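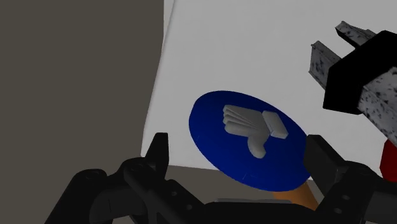 Salamatu Acheampong, Windthorpe Technical College
Robot Cell Maintenance, Unit 7: Setting up the simulated two-gripper cell
Handout to go with the lab session. Revised February.

Read this before you log in. The unit assumes you have finished Unit 6 and can start the simulator, load a cell file and jog a single arm without help.

What the cell is for

The simulated cell is the one we use to check a grasp before anyone runs it on the real bench in Sollesgate. The part for this unit is a handheld paddle sign: a round blue disc with a raised thumbs-down on the face and a tan handle below it. It is an awkward part. The disc is wide, the handle is narrow, and the place you want to grip is close to the place where the disc starts. If the approach is off, a finger meets the rim before the palm gets near the handle.

In the wrist view, the black gripper nearest you is the one you are setting up. The gray speckled fingers at upper right belong to the second gripper. Leave that one parked for the whole of this unit. It still counts as an obstacle, so do not switch off its collision model to make a warning go away.

Before you move anything

Load the cell file and save a copy under your own initials. Work in the copy. Then check the following.

Tool frame. The origin should sit at the center of the palm, midway between the fingers, with Z pointing out along the approach. If Z points back into the wrist, the first move will go the wrong way.

Finger zero. Open the gripper fully and read the joint values. Both fingers should read zero. If one does not, run the zeroing routine on that finger only and read both again.

Payload. Enter the value from the part sheet. Students often leave the figure from the last unit, and the arm then sags a little in the simulation when it lifts.

Step rate. Set it to 1000 steps per second. At lower rates the contact between finger and handle becomes unreliable and the handle may appear to pass through the finger.

Setting the pre-grasp pose

The pre-grasp pose is the last position before the fingers close. Get it right and the rest of the unit is short.

Jog until the handle lies in the open space between the two fingers. Use the wrist view for the coarse move and the side view for the fine one. The wrist view is poor for judging depth. A finger that overlaps the handle on screen may be touching it or may be well in front of it, and you can't tell which from that view alone. In the picture at the top of this handout, the right finger overlaps both the handle and the lower edge of the disc. Treat that as a prompt to look from the side before closing.

Turn the wrist so that the fingers will close across the handle. The disc is tilted, and the handle is tilted with it, so a wrist squared up to the floor will be wrong. Match the handle.

Leave a gap of 11 mm between the top edge of the palm and the handle. Save the pose as PRE_1.

Closing and lifting

Close at the slow setting. Watch the force readout for each finger. The two should rise together. When one rises well ahead of the other, the handle is off center: open, correct by a small amount, save over PRE_1 and close again. Do not correct with the fingers closed.

Lift straight up by around 50 mm and hold. If the disc swings, the grip is too low on the handle.

Faults you are likely to meet

Collision warning at the start of the approach. Usually the second gripper. Check that it is at its park position, then change your path to go around it.

Finger stops early. Look for contact with the rim of the disc. Back out along the approach line and lower the grasp point on the handle.

Zero drifts between runs. The reset script was skipped. Run it, repeat the finger zero check and reload PRE_1.

What to hand in

Your copy of the cell file, the force log from one clean lift, and a short note on any change you made to PRE_1 and why. Put them in the Plirkberg folder on the course drive. Aba Acheampong marks this unit and will open the file, so make sure it loads.

Further reading: Stamatopoulos course notes, chapter 6, on tool frames and wrist alignment.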